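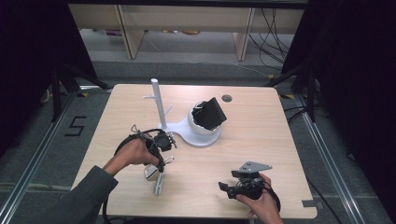 Two hand-held grippers at a table with a white stand.

Please Hang Up Your Keys

The question of the home robot is usually asked with laundry. Can it fold a shirt? I have been to several demonstrations where a shirt was folded, and each time people clapped, and each time I thought of my own house, where the shirts are folded well enough and the keys are never where they should be.

So when I started to visit the companies which say they will sell us a machine for the home, I asked all of them the same small thing. I come in at the door. I throw my keys and my wallet on the table. Can your machine put them in their place, every evening, without me?

Petov makes arms for packing lines and since two years also has a household group. They told me yes, with conditions. The keys must be on a table, the table must be of a known height, and the light must be good. At Fakinis, a smaller firm, the answer was "yes, in July," and I did not find out which July.

Thiện Trình, an engineer who teaches such skills to machines, gave me the answer I liked best. He asked me what kind of keys.

I put mine in front of him. There is one car key, one long key for the cellar, and a ring that was given to me by my bank. He pushed them with one finger and they fell in a different shape. He pushed them again. "Now it is a new object," he said. "For you they are the same keys. For the arm it is a new object every time."

A wallet is more polite. It is flat, it keeps its shape, and you can take it by the edge. But a wallet lying fully on the table has almost no edge to take, and a person solves this without thinking: we slide it to the border, or we press on one side with a fingertip so the other side lifts. A machine with two stiff fingers has to learn one of these tricks, and then has to learn when the trick is not working.

The common way to teach it now is by hand. A person holds a pair of grippers and does the chore with them, again and again, and the motion is recorded. I was allowed to try. You would think that with your own arms and your own eyes it must be easy. It is not easy! My fingers, which have held keys for most of my life, were suddenly as clever as two spoons.
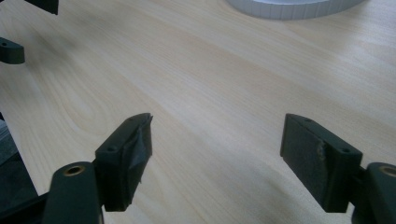 I also learned how much depends on the surface of the fingers. If it is too smooth, the key ring slips out when you lift it. If it is too soft, the ring sinks in and does not want to leave, and you stand there shaking your hand over the peg like somebody with a piece of tape on the thumb. Engineers speak about this with more feeling than they speak about software. Trình told me that in his first year he lost five weeks to a problem he believed was in the program. It was in the rubber.

Then there is the peg itself. To hang a ring on a peg you must hold the ring so that the hole is open toward the peg, and the keys hanging below will turn it away from you. With one gripper I could not do it. With two, I could take the ring with the left, turn it, give it to the right, and bring it over the peg from the end. This passing from one hand to the other is what most of the cheap machines cannot do, for the simple reason that they have one arm.

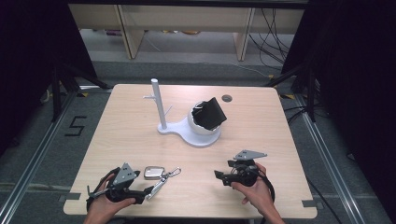 Keys on the table, and a black wallet-like item in the white bowl.

What does the record say? Kivosov, the two-armed home machine which has been talked about most this year, was given a key and wallet test by the Trương workshop, an independent group that buys machines and tries them in ordinary rented apartments. They ran 419 attempts. I have read their report twice, and the part that stayed with me was the section on failures. In 19 of the attempts the machine hung the keys in the air beside the peg, opened its fingers, and went back to its resting position as if the work was done. The keys were on the floor. It did not look.

The workshop does not blame the arms for this. The motion was correct, only a little to the side. What was missing was the half second in which a person checks, and this half second is hard to record, for the hands do nothing in it.

Speed is another matter. I hang my keys in the time of one breath, when I remember to hang them. The machines I saw work like a careful guest who is washing your best glasses. You may find it calming to watch on the first evening. On the tenth evening, with the soup getting cold and an arm standing between you and the table, I believe you would do it yourself.

I asked Trình if he has such a machine at home. He has a nail in the wall by the door, he said, and his daughter has another nail, lower. He expects that a machine for tidying one table, a table that it knows, can be good enough to sell before she finishes school. For the rest of the house he did not want to say a year. In factories he is more hopeful: there the part comes always from the same side, and if it falls, someone has already put a box under it.

Before I left, he gave me my keys back. I had forgotten them on his desk, under my notebook.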